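Wirniser open day, Odoi works: gallery and notes

The assembly laboratory at Odoi was open to visitors on Tuesday, from half past nine until the late afternoon. What follows is the gallery page for the day, with notes for each station in the order in which the route passed them. The notes are longer than the wall cards were. Several visitors asked for the technical details in writing, and the cards had no room for them.

Lamisi Yakubu ran the demonstrations and checked the text below. Where a figure is given it comes from the laboratory log. Where none is given, we either did not measure the thing or did not measure it well enough to publish.

Station A. Part presentation

Parts reach the arms in one of two ways. At the first bench they came in shallow trays with moulded pockets, so that each part lay in a known position with a small amount of play. At the second bench the same parts were tipped on to a flat surface and had to be found by the vision system before anything else could happen.

The tray method is faster and duller. It moves the difficulty upstream, to whoever fills the trays. Most production cells we supply still use it, and we expect that to remain so for short parts with a clear top and bottom.

With tipped parts, the common fault was two cylinders lying side by side and being read as one wide block. The planner then asked for a grip wider than either part. The controller refuses the move and requests a new view from a different angle. Visitors at the morning session saw this happen, and the arm stood still while it did. No operator action is needed.

Station B. Calibration

Before any fine work the arms have to agree with each other on where the bench is. Each hand touches a set of reference points in turn, and the controller solves for the small difference between where the joints say the fingertip is and where it was found to be. The routine takes 5 minutes if the bench has not been moved. If it has, the routine is run again from a coarse start and takes longer.

We recalibrate at the start of each shift and after any contact that trips the force limit. Temperature matters more than people expect. The wrist joints warm up during the first part of a run, and the reach changes by enough to spoil a close fit. For that reason the arms were cycled without parts before the doors opened.

A visitor from a packaging firm asked whether the camera alone could do this job. It can get close. The last part of the error is removed by touch, and we have not found a camera mounting stiff enough to replace it at a price the cell would bear.

Station C. Fingers and force

The hands have several jointed fingers. A two-jaw gripper would be stronger, cheaper and easier to keep running, and for a single part type it is what we would recommend. The hands are used in the laboratory because the range of shapes is wide and we did not want to stop and change tooling between them.

Each finger is driven to a position with a ceiling on effort. The ceiling is set per part in the recipe file. For small pegs it is low, and the grip is made with the fingertips only. For blocks, more of the finger is allowed to close round the part.

Visitors were invited to put a soft foam sample between the fingers of the unpowered training hand and move the joints themselves. The training hand has the same linkage as the working ones but no motors. It is stiff at the base joint and has been for a while. A replacement bearing is on order.

The recipe files are written in Skikik, our in-house sequencing tool. A recipe is a plain list of steps, each with a start condition, a motion and an end condition. Skikik does not plan paths. It passes each step to the motion controller and waits for one of the listed outcomes. If an outcome arrives that is not on the list, the cell stops. This has been criticised as over-cautious, and on a production line it probably would be. We have kept it because an unlisted outcome is usually the thing we wanted to learn about.

Station D. Insertion

The main demonstration used the Pisness board, a white task sheet with plates, holes, slots and outlines for parts of different section. It is our own design and is now in its third revision. Earlier versions had all the features in one straight line, which let the arms repeat a single approach with a fixed offset. The current layout makes each insertion a separate problem.

The sequence for a peg is as follows. The hand grips the peg near its upper end. The arm brings it over the plate, slightly off the target and slightly tilted. It lowers until contact is felt, then slides the tip across the surface until the sideways force rises, which means that an edge has been found. The peg is brought upright, lowered, and released once the depth reading matches the recipe.

Tilting first looks clumsy. A tilted tip catches the edge of a hole over a wider range of starting errors than an upright one does, and the search is shorter as a result. The method is old and is not ours.

Rectangular blocks are harder than round pegs. A round part can be turned freely about its own axis without affecting the fit, whereas a block has to be aligned in rotation as well as in position. Narrow bars are worse again. A small rotation error jams one corner, and pushing harder makes the jam firmer. The recipe for bars therefore includes a withdrawal step, in which the part is lifted clear and turned slightly before the next attempt.

In the run made the evening before the open day, the cell made 50 peg insertions and completed 49 without help. The remaining one was a missed grip, where the peg had leaned over before the fingers closed. Since January the log holds 3952 insertions of all types. The success rate over the whole log is lower and is not a fair guide to the present state, as it includes the period in which the force sensor on one wrist was wired with the wrong sign.

Both arms share the board. Skikik divides the space above it into regions, and an arm must hold a region before it may enter. When the regions needed by the two arms overlap, one waits. The waiting arm is kept raised, with its hand clear of the board. Simultaneous work on opposite sides is possible and was shown at the end of the afternoon, at reduced speed.

Gallery: insertion on the Pisness board. The left hand has its fingertips on a small blue peg at the slotted plate. The right hand is open and raised beyond the top corner. The larger blue block and the thin bar are at the lower right, next to two empty slot outlines.

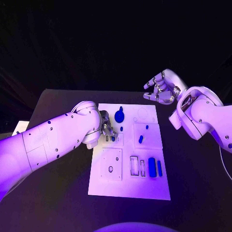

Can the same cell be used for parts that are not on the board?

New parts can be added if they fall within the opening range of the hand and can be gripped without covering the face that has to be inserted. Each one needs a recipe file, an effort ceiling and a short set of trial insertions. Soft or flexible parts, such as seals and cable ends, are outside what the present software handles.

Station E. Stops and recovery

The last station dealt with what happens when a step fails. The cell has a protective stop, triggered by the force limit or by the boundary sensor, and an emergency stop, which is a button. After a protective stop the arms hold position under power. After an emergency stop the brakes close and the drives are switched off.

Recovery from a protective stop is handled from the screen. The operator sees the step that was running and the outcome received, and may retry it, skip it or return both arms to their rest positions. Skipping is recorded against the operator's login. Retrying after a dropped part is not offered, as the cell does not know where the part has gone.

The afternoon group asked for an emergency stop in mid-motion and were given one. The wrist moves a short distance after the button is pressed, and this should be allowed for when guarding is laid out.

Practical notes

The wall cards are available on request from the Odoi front desk. The Pisness board drawings will be released when the third revision has been checked against the machined part. There is a known error in the hole spacing on the draft handed out at the door, and it should not be used for manufacture.

Recipe listings for pegs and blocks can be supplied to firms that already have a compatible controller. The listing for bars is still changing and is not being sent out.

Requests for a visit outside open days should be addressed to Lamisi Yakubu, with the part dimensions and the required fit. Sample parts may be posted in advance. Please label each bag with the material.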